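How I get through a heap of clean washing

I used to leave the clean stuff in a pile until it creased itself flat, then iron the lot in a sulk. These days I give it 15 minutes with the radio on, and I start with the dark things while the light's still good – navy and black look identical to me after four o'clock!

Don't dig about for matching pieces yet. Pick up whatever's on top, lift it high and let it drop open under its own weight.

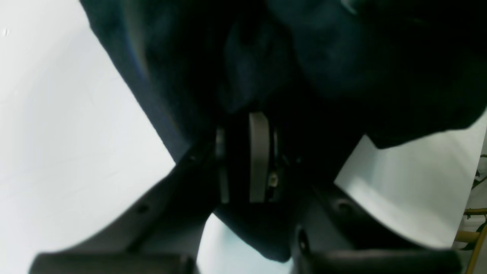 Navy first, still all in a crumple.

Once it's hanging, find a hem. Any hem will do (I go for the longest one), and run your fingers along it until you reach a corner or a seam. Give it one good shake, lay it down and smooth from the middle outwards. Fold in half, then in half again, and stop there. Jiahui Cui taught me to fold in thirds and it does look smarter, but my Stodby drawers are too shallow for it.

Softer, paler things come next, and they want a lighter touch. 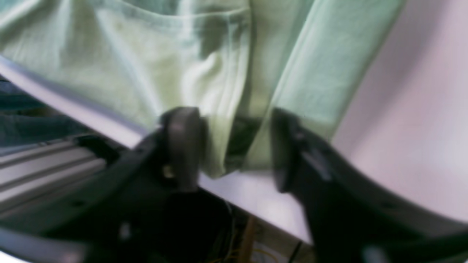 Aldale Home Skills Club

Pinch thin cloth gently and let the pleats fall where they like before you try to straighten anything. If a crease won't budge, leave the piece over a chair back for 20 minutes and carry on with the socks.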